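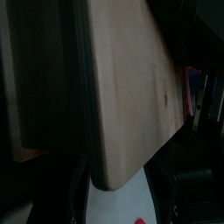
Ticket: Wandholm side table, top panel rocks and one corner sits proud
Status: Open, then waiting on me, then closed

Opening message

Hi there! I'm hoping someone on the Riltham support desk can help me, because I've been at this since breakfast and I'm running out of ideas. I bought the Wandholm table (the light wood one with the rounded corners) for the spot next to my reading chair, and everything went together fine until I got to the top. When I set it down on the base and press on one corner, the opposite corner lifts. Only a hair, but enough that a cup of coffee would slosh.

Things I've tried so far:
Loosened all the screws and tightened them again, going corner to corner like the booklet says.
Turned the top end for end. The rock moved with it, so I'm thinking it's the top and not the base.
Moved the whole thing to the kitchen floor in case my living room boards were the problem. Same rock.

I have 6 long screws in the bag and the booklet shows the same, so nothing's missing there. The short ones I'm less sure of. There are 2 left over and I can't find a step that wants them.

Also, a side question – the top has a small dark knot in it. I happen to love it, but is it going to dry out and drop on me someday? My old Prastberg bench had one that did exactly that, and I spent a whole evening with wood filler and a toothpick.

Reply from Riltham support

Thanks for the details. Please lay the top face down on a blanket and hold a straight ruler across it in both directions. Let us know if you see a gap, and where. Please also check that the two felt washers are between the top and the base. They're often still stuck to the cardboard insert. The spare short screws are extras. A tight knot is normal in this wood and isn't covered as a defect unless it's loose.

My update, 4 p.m.

OK, ruler test done. Lengthwise it's flat as far as I can tell. Across the width there's a tiny gap near the middle, about what I'd get from sliding a postcard under there. I did both ends to be sure and they came out the same.

And yes... the washers. I went out to the recycling and there they were, stuck to the cardboard, both of them. They're the same brown as the box! Maybe print a little arrow on there?

So I put the washers on, set the top back down, and started all the screws by hand before I tightened anything. Much better. There's still the faintest tick if I lean hard on the one corner, but I have to go looking for it.

I pushed on the knot with my thumb while I had the top off and it didn't budge.

Reply from Riltham support

Glad to hear it. A slight bow across the width can relax once the wood settles into the room. Leave it 4 weeks, keep it away from the heater, then snug the screws once more. If the corner still moves, reply here and we'll send a new top.

My update, a month on

Sorry for the slow answer! I snugged the screws last night and got maybe a quarter turn out of two of them. No tick anymore. I've had a lamp and a stack of library books on it and it's staying put. I did put the Osei wax on it, the clear one, and it warmed up the color a bit more than I expected, mostly at one end where I was heavy-handed with the rag. Not a complaint, just mentioning it in case someone asks.

You can close this one. I'm keeping the spare screws in the drawer with the booklet.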